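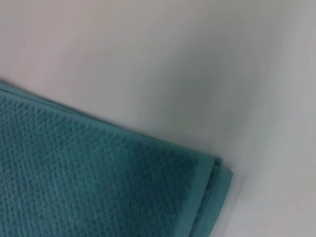 Figure 1. Folded teal towel on a pale surface.

Slowing Down on Wolumlow Road: A Student Project on Speed Display Signs
Nhi Ung, Jianhua Fan and Vy Vi
Project advisor: Huệ Lương

Why we picked this

All three of us walk or bike along Wolumlow Road to get to school, and we all had a story about a car that came through too fast. When we heard that the Cuautle police were putting up speed display signs (the ones that flash your speed back at you), we knew right away what we wanted to study!

What we did

Officer Huệ Đặng from the traffic unit met with us in February and explained how the department decides where a sign goes. She let us pick the spots, and we chose 2: one by the Plallard Library crosswalk and one at the bottom of the hill near Brarkis Park. Each sign saves the speed of every passing car but takes no pictures and reads no plates, so there was no private information to worry about.

For the first week the displays stayed dark and only recorded. For the second week they were switched on.

What we found

With the displays dark, the signs logged 1616 cars going over the limit during the morning school hour. With them lit, that number dropped to 208. We checked the spreadsheet again before we believed it – Jianhua even redid the totals by hand.

The library sign made the bigger difference. At the park, drivers slowed down near the sign, but we don't know if they sped up again afterward. Vy thinks the hill is part of it and would like to try a sign at the top.

Problems

Our 2 weeks had different weather, with rain on several mornings of the second one, and that alone could slow people down. We also never measured what happens once drivers get used to a sign.

Next steps

We are sharing our spreadsheet with Officer Đặng, and she has offered to leave the library sign up through the end of the term. We can't wait to see the new numbers – Nhi is already setting up the graphs.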